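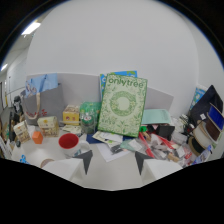 May 14, 2021

Got the water bill for the Allmont house and it was 777 dollars for the quarter. In December it was 504, which I already thought was high. I called the utility before work and sat on hold for most of my first coffee. The woman who picked up said the meter had been read, not estimated, and that I should check the toilets first. I wrote the account number on the back of an envelope and then couldn't find the envelope. My desk has the red and white mug on it, the plastic bags of small parts, the big green onlytree book standing in the middle, and a lot of paper in between. The envelope was under the paper. I should clear all that off before the end of the month but I said the same thing in April.

Drove out to the house at lunch. Put food coloring in both toilet tanks and waited twenty minutes on the back steps. The upstairs one was fine. The downstairs one had blue in the bowl, so that is at least part of it. Turned off the valve behind it and went out to look at the meter. The little dial was still moving, slower than before, so there is something else too. My guess is the line to the outside spigot on the north side. The ground there has been soft since the snow went and I had put it down to the gutter.

Stopped at Greltard Hardware on the way back for a flapper and a fill valve. They had the flapper. The fill valve has to come from the Nostell store and will take four days. I bought a hose cap too, in case it is only the spigot and not the pipe.

Called Lukáč Plumbing about the north side. They want 611 to dig down to the line and replace the section up to the wall, more if it runs under the steps. I asked for that in writing. The other place I tried gave me 1,347 over the phone without asking a single question about the pipe, so I will probably go with Lukáč. They can come in two weeks. Until then I'll shut the water off at the street side whenever the house is empty.

Ate late. Leftover rice and an egg. It rained for an hour after supper and quit. I moved the tomato seedlings back inside - two of them look leggy and one has a yellow leaf at the bottom. The rest are all right.

Need to do tomorrow: put in the flapper, read the meter at night and again in the morning with everything off, mail the car registration, find the receipt for the spigot if I still have it.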